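Gatunon Workroom: progress report to the Asunton Fund
2026-09-07

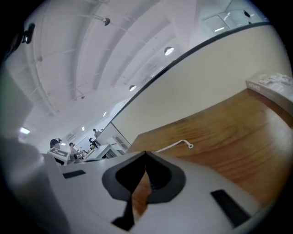
Wooden tabletop, white cable and one of the new partition panels, with the pendant lamps behind.

Dear Maribel,

You asked for something a bit more readable than the last one, so I've left the spreadsheet as an attachment and I'm just going to tell you how we're getting on. (The spreadsheet is correct, Mohsin has been through it twice, but it isn't much fun.)

The big news is that the room is open and people are using it! When you came in May we had a bare floor, a stack of flat-packed panels against the wall and one socket that worked. We now have desks for 19 people, all with power, and a long table at the back for anyone who wants to spread things out.

Partitions

These took up more of the summer than anything else. The panels came from Rezaei in cream with a thin black trim along the top edge, and I'm very pleased we went for the plain ones in the end. You'll remember we argued about the height. We settled on the lower size, so you get a bit of privacy when you're sitting down but you can still look over the top and see the ceiling and the lamps. It makes the place feel bigger than it is. Mohsin Siddiqui had wanted the taller ones for the noise, and he may yet be right, because phone calls do carry. We've asked people to take long calls in the corridor and mostly they do.

Two panels arrived with the wrong feet and had to go back. Rezaei swapped them without any fuss but it cost us ten days, and we couldn't put the last row of desks in until they came.

Tables

The wooden tops are all in. I know there was a question in the budget meeting about whether we should have bought white ones and saved a little, but the wood has made such a difference to how the room feels, and people keep commenting on the grain. They do mark, though. We've already got a ring on one from a hot mug, so I've bought 40 cork coasters (petty cash, line at the bottom of the sheet) and a tin of wax, and I'll do all the tops again before Christmas.

Lighting

The pendant lamps were here when we took the lease and we'd planned to replace them. The electrician from Warden looked them over, said there was nothing wrong with them that a clean and new bulbs wouldn't sort out, and that's what we did. So there is money left in that line. I'd like to ask whether we can move it to desk lamps for the row furthest from the windows, where it gets gloomy by late afternoon. The amount is £70 a desk less than the new ceiling fittings would have cost us, and the working is on the second tab.

Cables

Oh dear, cables. I had no idea how many a room like this would get through. Everybody turns up with a different phone and a different laptop, and if we leave a spare out on the table it has usually wandered off by teatime. I've started labelling ours with green tape and keeping the boxes they came in, so that at least we know what we've bought. Mohsin is putting up a row of hooks by the door with a name over each one. We also still have cables lying across the tabletops in places, and I'd like proper trays fixed underneath. Warden have quoted for this and it's within what we have left, but I haven't said yes yet as it's over the limit I can sign for without you. Could you let me know?

Who's using it

Membership is ahead of where we said we'd be. All the full-time desks are taken and there's a short waiting list, which I didn't expect before the winter. The part-time places are slower. My feeling is that the price for a half day is too close to the price for a whole one, and I'd like to try a cheaper morning rate for three months and see what happens.

We had the first members' lunch at the long table and ten people came. It was very nice, if a bit quiet at the start. Two of them have since begun working on a job together, so I'm counting that as a result even though there isn't a box for it on your form.

What's late

The kitchen corner. The sink is in but the cupboards aren't, and we are still keeping the mugs in a crate. The joiner has promised a date and I'll pass it on as soon as I have it in writing. The sign for the front door is late too, and that one is my fault, I sat on the proof for far too long.

Next

Cable trays (if you agree), cupboards, desk lamps, sign, then the second coat of wax. I'd also like to get some curtains or felt up on the end wall to help with the sound, and Mohsin is getting samples.

Do come and see it when you're next over. Bring your laptop and we'll find you a desk!

With best wishes from us both at Gatunon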